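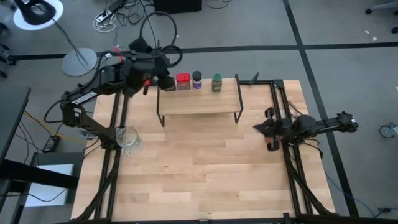
Our Bible reading group at Shabalala Hall works through one book of the Old or New Testament at a time, slowly, and we get a lot of emails from people wondering whether it's for them. I've put the usual questions and my answers on one page so you can make up your mind before you come (though do write as well, I love getting the emails!). The first thing I tell everyone is that you don't need to know anything beforehand. The second is that reading a book of the Bible properly is a bit like looking at the grain in a wooden tabletop: you see planks from across the room, light tan and honey, and it's only when you get up close that the fine lines show. We like getting up close.
Palesa Chauke

What are you reading at the moment?
Ruth, and then Jonah. They're both short, only four chapters each, and they sit beautifully side by side. Ruth is a foreigner who goes towards God's people, and Jonah is one of God's people who runs away from the foreigners he's been sent to. I've read them both more times than I can remember and I still get excited at the threshing floor.

When we finish Jonah we'll start on Philippians, which should carry us into July.

Do I have to be a Christian?
No. We have churchgoers, people who used to go and stopped, and a few who have never opened a Bible in their lives. All we ask is that you read the chapter and listen to each other. If you think Jonah got a raw deal, say so. Plenty of us do.

Which translation should I bring?
Whichever one you've got. It's really useful to have several in the room, as the differences start some of our best conversations. Take the word "hesed" in Ruth, which comes out as kindness in one Bible, loyalty in another and steadfast love in a third. None of them quite holds it all, and we once spent most of an evening on it (a very happy evening, I should say).

If you haven't got a Bible, there's a box of spares by the door. Borrow one for as long as you like.

I don't know any Hebrew or Greek. Will I be lost?
Not at all. I have a bit of Hebrew and hardly any Greek, and when a word matters we look it up together. There's a shelf of commentaries at the back, and the big blue dictionary is much friendlier than it looks.

Was Jonah really swallowed by a fish?
We get asked this more than anything else! Some of the group take it as plain history, others read it as a parable, and a couple change their minds depending on the week. We don't settle it. What we do find is that the fish takes up very little of the story, and the last chapter, with the plant and the worm and the sulking prophet, has far more in it than most of us learned as children. Read chapter four on its own some time. It ends on a question, and the question is left hanging.

How much reading is there between meetings?
One chapter. Please read it twice if you can, once straight through without stopping and once slowly with a pencil. Out loud is even better. These stories were made to be heard, and you'll catch repeated words with your ears that your eyes slide past. Try it with "return" in the first chapter of Ruth.

What happens at a meeting?
We start with tea at the kitchen end, then somebody reads the whole chapter aloud. After that there's a short quiet spell for going back over it, and then we talk. Whoever is leading brings a question or two but we rarely get through them. We finish by 9, and there is a closing prayer which anyone is free to sit out.

Can I bring my children?
Older children are very welcome at the main group and often ask the thing the rest of us were too shy to ask. For little ones there's the Varnero room next door, with books and drawing things, and parents take turns in there.

What does it cost?
Nothing. There's a saucer for the tea if you want to put something in it.

Do you have notes I can read at home?
Yes! I write up each chapter afterwards, and there are about 300 pages of them by now, going back to our first go at Genesis. They're rough, with plenty of crossings out, but people seem to like them. Ask for the folder called Prolmont (that's the street where we used to meet, and the name stuck). You can copy anything in it and use it with your own group.

I missed the beginning. Can I join halfway through a book?
Please do. Each meeting opens with a quick recap, and with books as short as these you can catch up over a cup of coffee.

How do I let you know I'm coming?
You can just turn up, or leave a note in the Shabalala Hall letterbox marked for me. If you need the step-free door, do mention it and I'll have it unlocked.

Page last updated 30/03/2019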